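Print this page | E-mail this page

Living With Marble: Your Questions

I get a lot of mail about marble countertops, and most of it is the same handful of worries, so I finally sat down and wrote my answers out in one place. I've had marble in my own kitchen for years and I help run the showroom at Wistden, so I hear about it at work and then I go home and wipe it down myself.

Is marble a crazy choice for a kitchen?

I don't think so, but I'd talk to you first about what kind of person you are! If a ring from a glass of orange juice is going to ruin your morning, get quartz or granite and be happy. If you like things that look used (old cutting boards, leather bags, that kind of stuff), you'll probably love it. My sister-in-law can't stand mine. She loves my stove, though.

What's the difference between a stain and an etch?

This is the big one. A stain is something soaking into the stone, like oil or coffee, and it usually leaves a darker spot. An etch is acid eating a little bit of the surface, and it leaves a dull mark. Lemon juice, vinegar, tomato sauce and wine will all do it. If you tilt your head and the spot looks flat while everything next to it is shiny, you're looking at an etch, and scrubbing won't help.

Won't sealer stop that?

Nope, sorry. Sealer slows down stains. It does nothing for etching. I wish the people who sell the stuff would say so in bigger letters, because I get a lot of upset phone calls from folks who sealed on a weekend and made lemonade right after.

How do I know when to reseal?

Drip a little water on the counter near the sink and go do something else for a few minutes. When you come back, wipe it up. If the stone underneath has gone dark, it's drinking and you should reseal. If it looks the same as before, leave it alone. I do mine every November, before the holiday cooking gets going, mostly so I'll remember. I put on 2 coats and buff off whatever hasn't soaked in. Please don't let extra sealer dry on top, it leaves a haze that's a real pain to get off.

Polished or honed?

Honed, if you're asking me. Polished is gorgeous in the showroom and it does make the veins pop, but each little etch shows up like a thumbprint on a window. Honed is already matte, so the marks blend in. Milagros Segura, who cuts a lot of our stone, has polished in her own house and swears by it, so you can see we don't agree on everything around here.

Does the color matter for hiding marks?

A lot more than people expect. A plain white slab with hardly any veining shows every crumb and coffee drip. Something busy with gray in it is much more forgiving, and I've lost whole piles of pepper on mine. When you pick, look at the full slab and not the little square sample, because the sample might come from the one quiet corner.
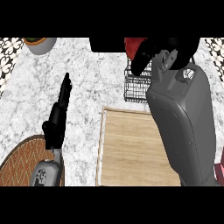
White and gray marble with a mottled pattern and darker flecks.

Can I put a hot pan on it?

Marble handles heat pretty well, but I still use a trivet. A sudden change in temperature can crack stone, especially along a vein or near the sink cutout where it's thinnest. The heat can also mess with the sealer. A trivet costs next to nothing and a new slab sure doesn't.

What do you clean it with?

Warm water, a drop of plain dish soap, a soft cloth, and then a dry towel. That's my whole routine. No vinegar, no lemon cleaners, no bathroom sprays, and none of those gritty powders. I know vinegar gets recommended for everything under the sun, but keep it far away from this.

I've got an oil stain. Help!

Make a poultice. Mix baking soda with a little water until it's like thick peanut butter, spread it over the spot, cover it with plastic wrap, and tape the edges down. Leave it overnight, take the plastic off, let the paste dry out all the way and then scrape it up with something plastic. You may need to do it again. Dinesh Gautam wrote in to tell me that an olive oil spot in his kitchen took 4 rounds, and he was ready to quit after the third, so hang in there.

Can etches be fixed?

Small ones on honed stone, usually yes. You can get marble polishing powder, and it works fine if you go slow and try it somewhere hidden first (behind the toaster is my spot). On a polished top I'd call somebody. You can end up with a patch that's a different shine from the rest, and then you've got a bigger problem than you started with.

How do I deal with the seams?

Ask where they'll go before anybody cuts anything. A good shop will lay out the pieces with you so the veins run across the seam as nicely as they can. Keep seams away from the sink if there's any way to do it.

Is it good for baking?

Oh, yes. It stays cool, and pie crust and puff pastry behave so much better on it. I'd have marble for that alone. If you can't decide, put it just on the baking section and use something tougher by the sink.

My question isn't here.

Send it over with the e-mail link and I'll get to it when I can. If it's about a mark, tell me what you think spilled and whether the stone is polished or honed.

Print this page | E-mail this page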